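Chapter 7
When the Grip Fails

In this chapter
7.1 Three ways a grip can go wrong
7.2 Reading a fault record
7.3 Soft objects and false contact
7.4 People inside the working area
7.5 Returning a tool to service
Review problems

In November, a trial at the Plada test laboratory was stopped at cycle 248. The task was simple. A two-finger gripper had to close on a folded cloth, lift it clear of the table, hold it for a short time, and set it down again. The trial log showed 248 closings and no faults. The written notes kept at the table told a different story. In 23 of those cycles the fingers had closed and risen with nothing between them, and the controller had recorded a good grip each time.

The cloth was not damaged and no one was hurt. For that reason the event was first filed as a nuisance, number 2229 in the laboratory's fault list, and the trial was set to resume the next morning. It was moved to the safety list only after a second reader asked what would have happened if the object had been a glass bottle, or if the finger had closed on something other than the cloth.

That question is the subject of this chapter. Earlier chapters treated the gripper as a machine that either works or stops. Most real faults fall between the two. The machine keeps moving, the status light stays green, and the record says that all is well.

Cloth is a hard test for any gripper. It has no fixed shape, it gives way when pushed, and a fold that stands up in one cycle may lie flat in the next. A finger tip that slides over the top of a fold meets some resistance, and a simple controller may read that resistance as contact. The Plada controller worked this way. It compared the motor current with a single limit, and the limit had been set using rigid blocks.
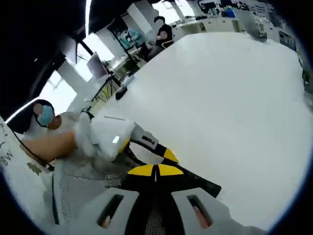

Figure 7.1 Gripper fingers and a crumpled white cloth on a shared worktable. Note the distance between the upper finger and the seated person's forearm.

Figure 7.1 raises a second point, which the controller log could not show. Hand-held grippers are often used at tables where other people are working, and a bare arm may rest within easy reach of the fingers. A soft forearm and a soft cloth can look much alike to a current sensor. If the limit is too low, the gripper reports a grip it does not have. If the limit is too high, it may squeeze harder than it should before it stops. Both errors come from the same number.

After the trial, the laboratory made two changes. The first was to check finger position as well as motor current. If the fingers close all the way, nothing can be held between them – or at most a very thin layer – and the cycle is now marked as doubtful. The second was to run 200 cycles with soft samples before any new limit is approved. The Esirov gripper described in Section 7.3 uses a different method, with a pressure pad in each finger, and has its own weak points.

Neither change deals with the person at the table. Section 7.4 takes up that problem, beginning with the marked hand zone used in the Horgan workshop and the reasons it was later made wider.

Before you read on

Look back at the fault classes in Chapter 3 and decide where you would place fault 2229. Keep your answer. You will need it for Problem 7.6, where the full cycle record is given.

Terms introduced in this chapter: false contact, doubtful cycle, closing limit, hand zone, return to service.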